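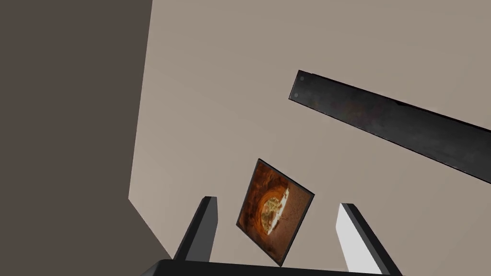
Hubert Haslinger: Had this last winter on the same type of board. Mine turned out to be the immersion heater, and it only tripped once the element had been on for a while. Have you tried leaving the heater off overnight?

Reply from Finlay Geddes
Yes, tried that. Immersion isolated at the double-pole switch two nights running, RCD still went both nights. Going back to the start so that everything is in one place.

Site: Zernetdale, ground floor flat
Fault: RCD on the kitchen side of the board trips without any breaker going with it
First reported: March
Status: open

Board is a Chowdhury split load with two RCDs. The left one feeds the lights and upstairs sockets and has never tripped. The right one feeds kitchen sockets, cooker, immersion and the outside socket. Main switch is fine. The tripping is always the right-hand RCD, usually between 02:00 and 05:00. It resets straight away and then holds all day.

Tests so far:

Ramp test on the right RCD gave a trip at 26 mA, no load connected. Trip time was within limits at all settings, so I do not think the device is weak. Swapped it for a new one of the same type anyway. No change.

Insulation resistance on the cooker circuit with the cooker isolated: over range. Kitchen sockets with everything unplugged: over range. Immersion with the element connected: 40 megohms, which I am happy with. The outside socket could not be tested on the first visit as the cover screws had seized.

Clamp meter on the tails from the right RCD showed standing leakage of 3 mA with the kitchen in normal use. Turning the fridge freezer off made almost no difference to that.
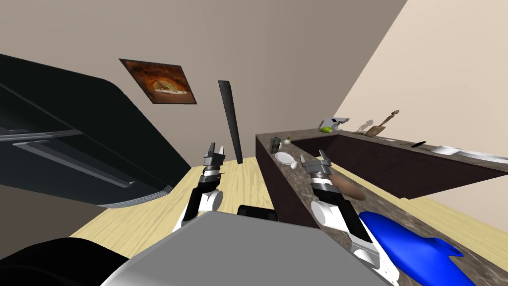 Kitchen, loaf of bread on the counter

Update from Severin Stöckli, 08:15
Tripped again at 04:10 according to the oven clock. Fridge freezer was on an extension lead from the hall, as asked, so it was on the other RCD. The left side stayed on. Dishwasher was unplugged. Nothing was running in the kitchen as far as I know. It rained most of the night.

Reply from Finlay Geddes
Thanks, that rules out the fridge defrost heater, which was my next guess. Please put the fridge back on its own socket. Do you have a note of the weather on the other nights?

Update from Severin Stöckli
Not for all of them. Wet on the last few for certain. The first one in March was dry, I think, but there was heavy dew.

Reply from Beat Hofstetter
Check the outside socket before anything else. If it is spurred off the kitchen ring, a neutral to earth fault out there will trip the RCD even with the breaker off. Disconnect both conductors at the spur; switching off at the board only breaks the line.
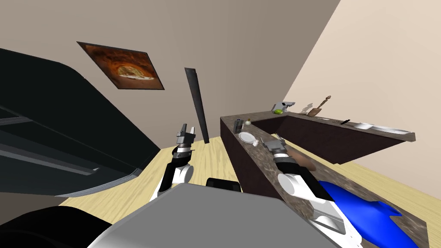 Reply from Finlay Geddes
Agreed, and the spur does come off the ring. I drilled out the cover screws this morning. Water marks inside the back box and green deposit on the neutral terminal. With the cable still connected, neutral to earth read well under one megohm. With the socket removed and the cable ends dried, it came back over range. The earlier reading on the ring was taken on a dry afternoon with the spur switched off at its double-pole fused unit, so the faulty part was never included in the test.

Action taken: spur disconnected at the fused unit, both conductors made safe in connectors, back box left open to dry. A new weatherproof socket (Stonarwood, with bottom entry gland) is on order from the Plamirdale branch.

Severin, please leave the immersion and dishwasher on as usual and note any trip with the time. I will refit the socket when it arrives, seal the top edge of the box and repeat the insulation test before connecting the spur.

Update from Severin Stöckli, 07:50
Rained overnight. No trip.

Status changed: awaiting parts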